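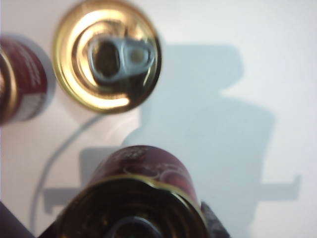 Ziltham, 23 December 2019

Mevia Skullirer cue light master, order code 2726

The Skullirer is a desk-mounted cue light master for small and medium theatres. It gives the stage manager a standby, go and acknowledge circuit to each operating position, and drives up to 20 outstations over ordinary three-pin microphone cable. It replaces the earlier Macedo master, which is no longer made. Macedo outstations will work with the Skullirer after a change of link, described under Compatibility.

Operation

Each channel has a red standby button and a green go button. Pressing standby makes the red lamp at the outstation flash. When the operator presses acknowledge, the lamp goes steady at both ends. Pressing go puts out the red lamp and lights the green for as long as the button is held, or for a preset time if the channel is set to timed release. A go can be given without a standby unless the interlock is switched on, in which case the green button does nothing until the standby has been acknowledged.

Channels may be assigned to either of two group masters. The group buttons act on all assigned channels at once, and any channel can be taken out of its group with the isolate switch next to its number. Group assignments are kept when the power is removed.

The buttons have a short travel and no click. Legends are backlit and dim together from a single knob on the front edge. At the lowest setting the legends can be read from the operating seat but throw no light on the prompt book. The dimmer does not affect the status lamps, which have their own control on the rear panel. This was changed in August following comments from touring users, who had found that one knob for both left the status lamps too faint under blue working light.

Outstations

Two types are offered. The wall type fits a standard single back box and has lamps and an acknowledge button on one plate. The portable type has lamps on the front and top faces, a belt loop and a locking connector with a loop-through, so that two portables can share a line and show the same state. Where two share a line, the first acknowledgement received is taken as the acknowledgement for both.

Both types take their power from the master. No local supply is needed. Lamps are LED and are not replaceable by the user.

Cable

Use screened microphone cable with all pins connected. Each outstation line may be up to 40 metres long. For longer runs, fit the line booster at the midpoint. Cue light lines should not be run through the same multicore as live microphones, and must never be patched to an input with phantom power switched on. Doing so will not damage the Skullirer but may damage the microphone input.

Compatibility

Macedo outstations have a link marked A/B behind the front plate. Set it to B for use with the Skullirer. Older Macedo portables with a moulded cable have no link and cannot be used. Outstations by other makers are not supported, though many use the same connector.

The rear panel has a contact closure input for each group, for use with show control software. A closure of at least one tenth of a second is read as a go. Standby cannot be given by remote closure.

Supplied with the master

Power supply with locking connector
Rack ears and fixings, 3 units high
Blank channel label strips
Printed manual in English and Portuguese

Outstations, line boosters and cable are ordered separately.

Maintenance

Wipe the front panel with a dry or slightly damp cloth. Do not use solvent on the legends. The lamp test, started by holding both group go buttons while switching on, lights every lamp on the master and on all connected outstations until either button is pressed again. A channel that fails the test shows a flashing number. Check the cable first, then swap the outstation with one known to be good.

The internal fuse protects the supply rail only and should be changed by a competent person with the power disconnected.

Orders and service

Trade accounts and quotations: Glória Teixeira, sales desk.
Repairs, spare label strips and link settings: Tetteh Korletey, service workshop.

Please have the serial number ready when asking about a repair. It is on the underside of the master, beside the power inlet.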